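### 3.2 Start and end conditions for recorded episodes

Written rules for hand-held gripper recording tend to cover calibration and file handling and leave the table to the operator. In the Kusex protocol we moved the table into the rules. Each episode starts with the fingers open and nothing between them. The operator holds this pose for two seconds before reaching for anything, and returns to it at the end.

We also require that the cable stay clear of the space between the fingers. A loop at the side is allowed, even if it shows in the recording. Placemats and trays may stay on the table, but their position has to be logged before the episode starts – moving a mat partway through means a new episode number. Figure 4 shows the open pose over two parts of the work area.
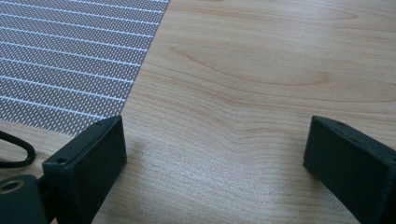
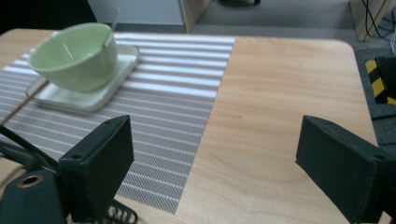 **Figure 4.** Open pose with the gap between the fingers empty. First: bare wood beside the edge of a gray mat. Second: a striped placemat holding a white tray and a green bowl.

### 3.3 Checking against the rules

Two reviewers at the Prarkville site checked 294 episodes, working separately. An episode passed only if both marked every rule as met. Of the full set, 244 passed. The other 50 were kept in a separate folder and left out of training.

The most common fault was a short opening hold. Operators who had recorded fewer than 80 episodes made this mistake more often, so we added a tone that sounds when the hold is complete. Cable faults were less common and were mostly fixed by moving the clip closer to the wrist. The Bednárik checklist has no rule for cables, and we suggest adding one to any protocol that uses a wired tool.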